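Zollumham : catalogue ouvert des scénarios de chronologie céleste

Lisez-moi de la version 2

Zollumham rassemble, sous forme de tables, les hypothèses publiées ou circulées sur l'histoire mouvementée du système solaire : planètes qui auraient changé d'orbite, comètes géantes, inclinaisons de l'axe terrestre, calendriers anciens de 360 jours, déluges datés par l'astronomie. On y trouve le sérieux, le fragile et le franchement baroque, côte à côte, et c'est justement ce qui rend la lecture passionnante ! Le catalogue compte 3086 fiches. Chacune résume une affirmation, une seule, avec sa source et la liste des objections connues.

Contenu du dépôt

fiches.csv : la table principale, une ligne par affirmation.
sources.csv : articles, actes de colloques, tirés à part, correspondances déposées.
objections.csv : les réponses des astronomes, géologues et philologues, reliées aux fiches par leur numéro.
zervas.py : le petit script qui vérifie les renvois entre tables (il s'appelle Zervas depuis toujours, ne cherchez pas).

Champs de fiches.csv

id : numéro de la fiche, jamais réattribué.
corps : Vénus, Mars, Saturne, Lune, comète, autre.
type : catastrophe, migration lente, capture, collision, calendrier.
date_min, date_max : fourchette proposée par l'auteur, en années avant notre ère. Vide si l'auteur ne se prononce pas.
appui : texte ancien, calcul, stratigraphie, iconographie. Plusieurs valeurs possibles, séparées par un point-virgule.
statut : note de 0 à 8 donnée au terme de la relecture. Attention, elle mesure la précision de l'énoncé (peut-on le tester ?) et laisse de côté sa vraisemblance. Une thèse impossible mais clairement formulée peut obtenir un 8, et il y en a de superbes.

D'où viennent les textes

Le noyau vient du fonds Ovau, 30 cartons de bulletins ronéotypés et de lettres que Glykeria Sotiropoulos a dépouillés page à page. Son index manuscrit des passages sur les tablettes babyloniennes est une merveille, et presque tout ce qui concerne Vénus dans le catalogue en descend. Le reste provient du fonds Dilow, plus récent, avec beaucoup de simulations orbitales imprimées dont les paramètres initiaux manquent parfois. Dans ce cas la fiche porte la mention « calcul non reproductible en l'état ».
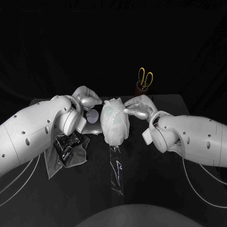
Les scénarios de capture sont ceux qui demandent le plus de soin à la saisie. Un corps de passage, deux attracteurs, une trajectoire qui se referme : selon les auteurs, l'énergie en trop part dans les marées, dans un troisième corps ou nulle part, et il faut noter laquelle de ces sorties est invoquée. Pour fixer les idées, regardez les deux bras blancs qui s'avancent depuis des côtés opposés vers le paquet emballé de plastique : la géométrie de départ des fiches « capture à deux attracteurs » est la même, avec le corps léger au centre. Le champ corps désigne alors toujours celui du milieu, même quand l'auteur donne la vedette à l'un des deux autres.

Limites connues

Les sources en russe et en grec moderne sont sous-représentées. Les dates tirées de chroniques médiévales suivent la conversion de l'auteur, sans correction. Quelques doublons subsistent entre « migration lente » et « calendrier », surtout pour Mars. Une reprise de ces fiches est prévue en novembre.

Contribuer

Une proposition par message, avec la page exacte de la source. Les objections sont aussi bienvenues que les thèses, peut-être même davantage (la table est un régal à compléter !). Lancez zervas.py avant l'envoi ; s'il signale un renvoi orphelin, indiquez-le simplement dans votre message.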